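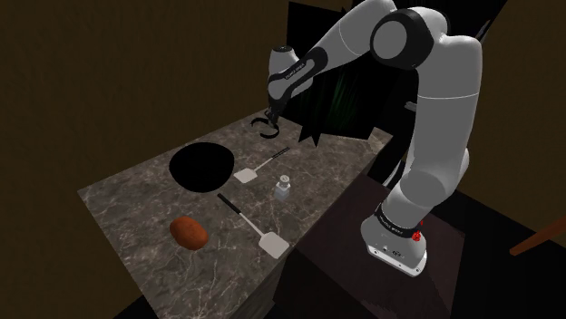 How a Robot Learns From Examples

A robot arm does not know how to pick up a spatula until it has been shown. At the Jatwood learning center, Reiko Ueda and Hinata Takagi collect the examples it needs. They work in a kitchen that exists only inside a computer, where the robot can practice safely.
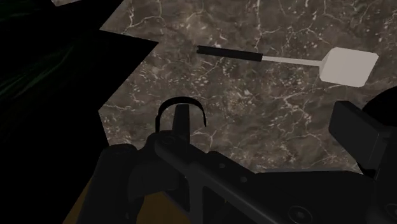 Each example is called a demonstration. A person guides the robot through one small job from start to finish, and the computer saves every movement along with what the cameras see. A camera near the gripper gives a close view, so a spatula with a black handle and a pale blade is easy to find against dark stone. The learning program studies these views to connect what it sees with how it should move.

One example is never enough. If the salt shaker always stood in the same spot, the program might learn only that spot. The team therefore moves the objects before each new try - a little to the left, or closer to the edge.
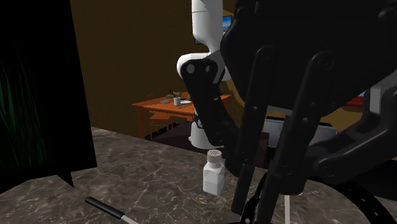

Mistakes are marked so that the program does not copy them. By March, the collection held 2,078 demonstrations, and two people had checked each one.

Words to Know

Demonstration: an example that shows a robot how to do a job.
Gripper: the part of a robot that holds things.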